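Wiping Up: A Small Study of Spills on a Shared Kitchen Worktop

Project report, Household Materials module. Handed in 10/11/2024

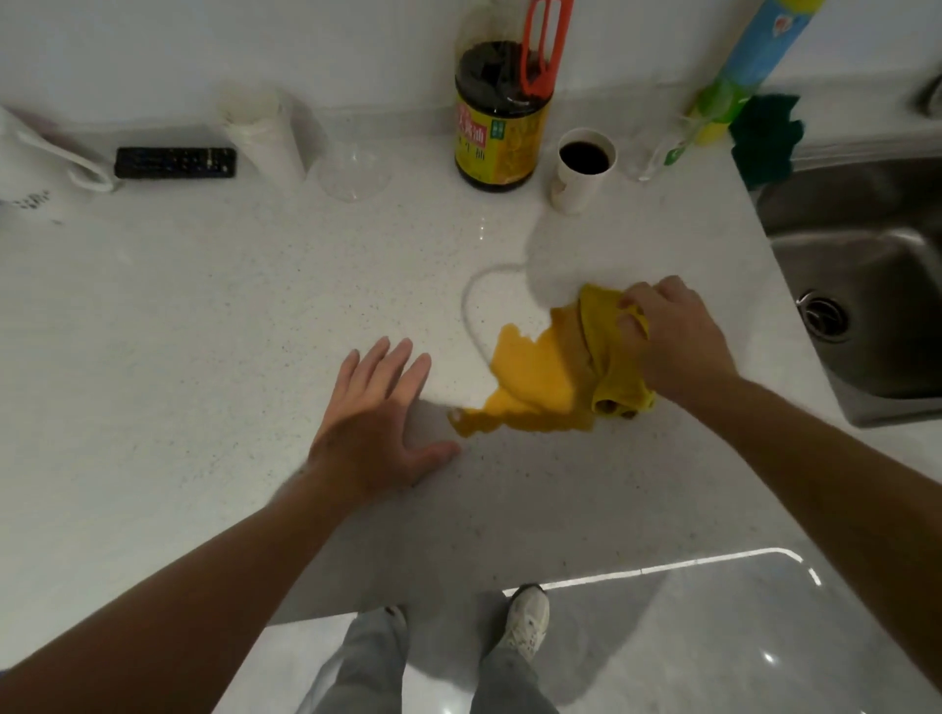

Fig. 1. Wiping a clear spill on the quartz worktop with the mustard cloth.

Why I picked this

I live in a shared flat in Lurnmont House, and the thing we argue about most is the worktop. It's white speckled quartz, it looks lovely when it's clean, and you can't see water on it at all until your sleeve is in it. My flatmate Charito Marquez put her lecture notes down in a puddle in the second week of term and I don't think she's forgiven any of us. So when the module asked for a project on "a material in everyday use" I thought, right, cloths. Cloths and that worktop.

My question was simple enough: does it matter how you wipe? I'd always assumed a cloth is a cloth and you just push it about until the wet has gone. My supervisor, Roald Sjöberg, said that was a perfectly good thing to test as long as I wrote down what I did each time and didn't change my mind halfway through (I did change my mind halfway through, see below).

What I used

The cloth is the mustard-yellow one from our kitchen drawer. I compared it with a blue one I bought for the project from Cemel, the household shop by the bus station, and with plain kitchen roll as a sort of baseline. The liquid was tap water for most of the runs. I poured it out of a measuring spoon, two tablespoons at a time, onto the same bit of worktop to the left of the sink.

I'd planned to clear everything off the back of the worktop first, but then I thought that was cheating. A real spill happens with the kettle there and the soy sauce bottle there and a cup in the way, and someone's left the remote control next to the kettle again. You have to wipe around things. So the clutter stayed, and I think the project is better for it, even though it made the runs a bit less tidy to compare.

The ways of wiping

I tried three. The first was what I called the scrunch, where you grab the cloth in a ball and go at it. The second was the lay-flat, where you spread the cloth over the wet, leave it for a moment and lift it off. The third I hadn't planned, and it came from watching Charito do it without thinking: she keeps one side of the cloth bunched up in her hand so she's got something to grip, and lets the other side lie flat on the spill. Fig. 1 shows the same sort of hold. I named it the half-and-half, and it got added in the second week, so it has fewer runs than the others. Sorry, Roald!

For each run I wiped until I thought it was done, then pressed a dry sheet of kitchen roll on the spot and looked at how much damp it picked up. I scored that by eye as dry, a bit damp or wet. Weighing the sheet would have been much better, but our scales are for baking and didn't notice the difference.

What happened

The scrunch was the worst, and by more than I expected. A ball of cloth only touches the surface in a few places, so it shoves the water along in front of it and the spill grows a sort of arm. Twice it ran right under the kettle base, which meant unplugging the kettle and drying underneath it, and that took longer than the wiping. I scored most of the scrunch runs as wet.

The lay-flat was very good at soaking up. The water doesn't get pushed anywhere, it just goes up into the cloth, and nearly all of those runs came out dry or a bit damp. The trouble is lifting it. A flat soaked cloth sags in the middle when you pick it up, and if you're slow it drips all the way to the sink. I had to do a second wipe for the drips more often than not, and I did start to feel a bit silly.

The half-and-half was nearly as dry as the lay-flat and far less drippy. You drag the flat part slowly through the wet and the bunched part gives you a dry end to finish off with. Going round the foot of a cup is easier too, as you can fold the flat bit in close. With so few runs I can't claim much, but it's what I do now.

On the cloths themselves, the mustard one beat the blue one. I think this is mainly age. Ours has been through the wash loads of times and the new one was still a bit slippery, and on its first few runs it hardly took up any water at all. After I'd washed it with the towels it improved a lot. Kitchen roll was quickest of anything for a small spill, but I got through a shocking amount of it.

The free hand

One thing I hadn't meant to look at was what your other hand does. If you lean it flat on the worktop while you wipe, you can press harder with the cloth hand without your shoulder coming into it, and you can feel damp patches you can't see. On white stone that's really useful! Near a window you get a shine off the wet, but in our kitchen in the evening the edge of a puddle is nearly invisible, and I found several missed bits with my palm. I'd like to have tested this properly, with one hand behind my back for half the runs.

A side try with soy sauce

Charito asked about things that colour the surface, so I did two runs with soy sauce on the last evening. It's much easier to see, obviously, and both runs took far less time because I wiped straight to the edge and stopped. Neither left a mark that I could find. The mustard cloth needed a good rinse and some washing-up liquid afterwards, and I wouldn't put it away without doing that.

Problems

I did all the wiping myself, so my results are really about my arm. I also knew which method I was hoping would win by the second week. The pouring wasn't perfectly even, and the worktop slopes very slightly towards the sink (I checked with Roald's spirit level, and it does), which probably helped the runs where I wiped that way. And scoring by eye is scoring by eye.

If I carry on

There's a follow-up slot in December and I'd like to use it. I'd borrow proper scales from the lab, get both my flatmates to do the wiping, and drop the kitchen roll. I'd also like to try a cloth that's already damp, as my gran swears by wringing it out first and I never got round to it.

In the meantime the mustard cloth lives over the tap, and Charito keeps her notes on the table.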